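Categoría: Club de robótica | Galerías

Imprimir | Enviar por correo electrónico

La cocina de Stikska: galería del proyecto

¡Por fin subo las fotos! Los que venís por el club ya sabéis que este trimestre el equipo Stikska se ha metido en la cocina (de juguete, tranquilas las familias). La idea salió en septiembre, en una reunión larguísima en la que Dariusz Baran defendía un laberinto y Edmund Witkowska quería algo que su abuela pudiera entender a la primera. Ganó la abuela. 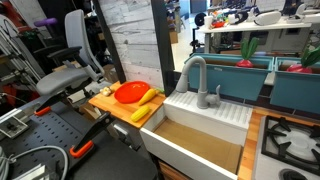
El reto sobre el papel es sencillo: coger una verdura y dejarla en el plato sin tirar nada por el camino. Son 3 rondas por equipo y 5 minutos por ronda, y en la última el público elige qué verdura toca. A mí me pareció facilísimo hasta que me dejaron los mandos – qué vergüenza, de verdad.

Edmund lleva la parte de la pinza y se ha vuelto un poco maniático con el ángulo de entrada. Dice que la zanahoria se coge de lado y que no hay más que hablar. Dariusz opina otra cosa, claro, y lo discuten en el cuaderno del equipo, que ya va por la página 76 y tiene más flechas que frases. 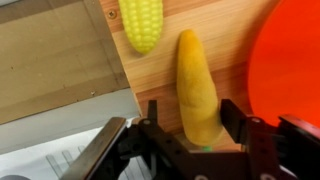 Las verduras blandas son otro mundo, porque ceden al apretar y hay que pensar la fuerza de otra manera. Con el maíz duro los de Stikska van bastante más confiados, aunque a mí me sigue poniendo nerviosa. El equipo Flinari, que es nuestro rival de toda la vida (¡con cariño!), ha preferido entrenar solo con piezas rígidas. Ya veremos quién acierta en la muestra.

El brazo llegando desde arriba, con el plato rojo anaranjado, la mazorca y el ajo sobre la madera – mi foto favorita.
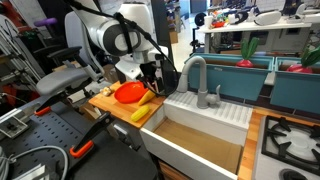
Próxima cita del club

La muestra será en la sala Mabaso y puede venir quien quiera. Traed merienda, que la nuestra no se come.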